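About Us

Hi, and welcome to Harkier! I run a small workshop where we find out which chores a machine can take off your hands. 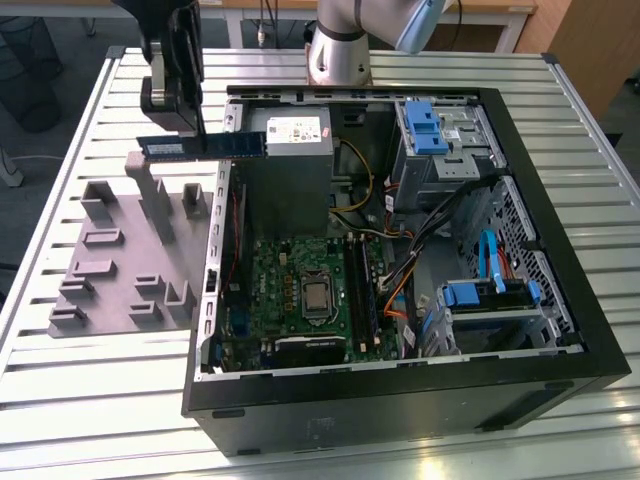

Memory work at our bench: one stick in the gripper, two empty slots in the open computer.

People usually land on this page with one question – can robots do my chores yet? I get it from neighbors, from shop owners, from my own family over dinner. My short answer is "a few of them, slowly, if you set the table first." The long answer is what we do all day, so let me tell you a bit about it.

I started Harkier after years of fixing computers for a living. I had a repair counter, I liked it, and I was tired. So much of the day went into the same small jobs: open the case, swap the part, close the case, wipe the counter, sweep up the screws. I kept reading that robots were about to do all this for me, and I wanted to see it with my own eyes. I bought a used arm, put it in my garage and spent most of a winter teaching it to pick up a screwdriver (it took the thing by the wrong end for weeks). By spring I was hooked and had closed the counter.

We have a proper shop now, in the old Bastik building, with a good floor and terrible parking. We do two kinds of work. Small businesses come to us with a boring job and we tell them whether a machine could do it today, what it would cost them in time and fuss, and whether they should wait. We also keep our own list of everyday tasks, 41 of them at the moment, and we go back through the whole list every November to see what has changed. Folding towels is on there. So are loading a dishwasher, sorting bolts, taking out a trash bag, packing a lunch and putting memory into a computer.

That last one is close to my heart, as you can guess. A person lines up the stick, feels for the notch, gives it a push and hears the click. I could do it half asleep. For an arm, every one of those is its own problem. How hard do you hold the stick? How do you get past the power supply and the cables? What does "lined up" mean when the slot is that thin? And how does the arm know it pushed hard enough, and no harder? We set a task at 200 tries before we say anything about it to a customer, and memory sticks have eaten up more of my evenings than any other item on the list.

Shop-floor jobs are further along than house jobs, in my opinion. On a bench you can decide where things go. You can print a holder for the parts, lay the case flat, and have everything wait in the same spot every morning. Nobody's kitchen works like that, and mine sure doesn't! The mugs move, the drawer sticks, somebody leaves a sock on the chair. So if you run a small shop and do the same thing over and over in one place, please write to us, we may have good news. If you want your laundry put away, I'd give it a while longer.

We named our two regular test setups Thakur and Wisine. Thakur is the bench side, with parts, screws, plugs and boards. Wisine is the home side, with a sink, a couch and a big basket of towels we have washed far too many times. Everyone here works on both, and everyone has a favorite – mine is Thakur, and I'm told it shows.

We don't sell robots, and we don't take a cut from people who do. You pay us for a look at your job and a plain report at the end, usually some 30 pages with plenty of photos. If the report says "keep doing it by hand," you get that in writing too. We have sent out quite a few of those, and a couple of those customers came back later with a different job that worked out much better.

Visitors are welcome most mornings from 10. We can fit 25 people if they stand close together, and school groups are a lot of fun – kids ask much harder questions than grown-ups do. Bring a chore you hate and tell us all about it. We add at least one visitor idea to the list every year, and the lunch packing came from a fourth grader who was very firm about the crusts.

Use the contact form to book a visit or send us your boring job. I read all of them myself, mostly in the evening with a cup of tea, and I'll write back.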